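Werkstattbuch, Februar 2026
Sauerteig und Roggenschrot, Versuchsreihe Vatness

Endlich! Der Ansatz mit dem groben Schrot ist durch, und ich bin ganz hingerissen. Der Teig aus dem alten Anstellgut (Glas mit dem grünen Deckel, im Kühlschrank oben links) hatte heute früh eine Oberfläche wie ein Mondkrater, roch nach Joghurt und reifen Äpfeln und ließ sich mit nassen Händen trotzdem noch formen. Letzte Woche war das Zeug um diese Zeit schon Suppe.

Geändert habe ich nur zweierlei: die Temperatur in der Gärkiste runter auf 18 Grad und das Schrot vorher als Brühstück angesetzt. 100 g Schrot, kochendes Wasser drüber, Deckel drauf, über Nacht stehen lassen. Salz gleich mit hinein, sonst wird es bis zum Morgen säuerlich (hatten wir im Herbst, Seite mit dem Kaffeefleck).

Ablauf zum Nachmachen:
Anstellgut am Vorabend auffrischen, Vollkornmehl von Rikberg, Wasser lauwarm.
Sauer 9 Stunden in der Kiste, Klappe zu, nicht dauernd nachschauen.
Brühstück und Sauer mischen, restliches Mehl dazu, langsam rühren.
Eine halbe Stunde Ruhe, dann in die gefettete Form.
Stückgare nach Auge: wenn das aufgestreute Mehl deutlich reißt, sofort in den Ofen.

Der Wasseranteil liegt jetzt bei 89 Prozent, aufs Mehl gerechnet und ohne das Brühstückwasser. Klingt nach viel, aber Roggen säuft das weg! Orla Dolan hat mir am Telefon dringend davon abgeraten und wollte höchstens 80. Orla, falls du das liest: komm vorbei und iss eine Scheibe.

Zur Kruste. Die Form stand auf dem Stein, die ersten Minuten mit kräftigem Dampf, danach Klappe auf und fallende Hitze. Nach dem Ausformen noch einmal kurz ohne Form hinein, damit die Seiten Farbe bekommen. Genau das hat bisher gefehlt. Die Flanken sind jetzt richtig kastanienbraun, und beim Abkühlen hat es geknistert, was ich bei einem Kastenbrot noch nie gehört habe.

Anschnitt erst nach einem vollen Tag, fällt schwer, muss sein. Das Probestück vom Rand habe ich natürlich trotzdem gegessen, noch warm, mit Butter. Innen etwas klebrig am Messer, Geschmack aber großartig, malzig und ganz hinten eine Spur Kümmel, obwohl gar keiner drin ist. Ob das vom neuen Mehl kommt? Gegenprobe mit dem Rest vom alten Sack steht noch aus.

Offen:
Fühler in der Gärkiste gegen das Glasthermometer prüfen, die Anzeige springt.
Veltier wegen der langen Backform anschreiben, die mit Deckel.
Rezept von Doãn für das Altbrot-Quellstück heraussuchen. Geröstet und gemahlen, das muss in den nächsten Teig!
Krumenfotos am Rechner nach Datum sortieren und ins Protokoll kleben.

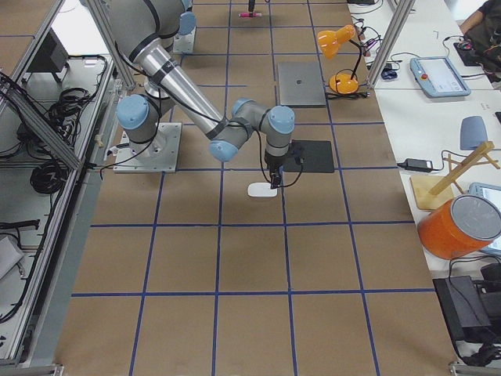

Greifer an der weißen Maus, Boden mit blauem Klebebandraster.

Nachtrag, später am Abend: Anstellgut gefüttert und wieder kalt gestellt. Es hat sich im Glas schon sichtbar gehoben, bevor ich die Kühlschranktür zu hatte, so munter war es lange nicht. Im März möchte ich denselben Teig freigeschoben probieren, also ganz ohne Form. Dafür muss das Wasser wohl doch etwas runter, sonst läuft mir der Laib über den Stein. Erster Versuch mit weniger Brühstück, Sauer unverändert. Gärkörbe vorher ausbürsten und gut mit Roggenmehl ausstäuben.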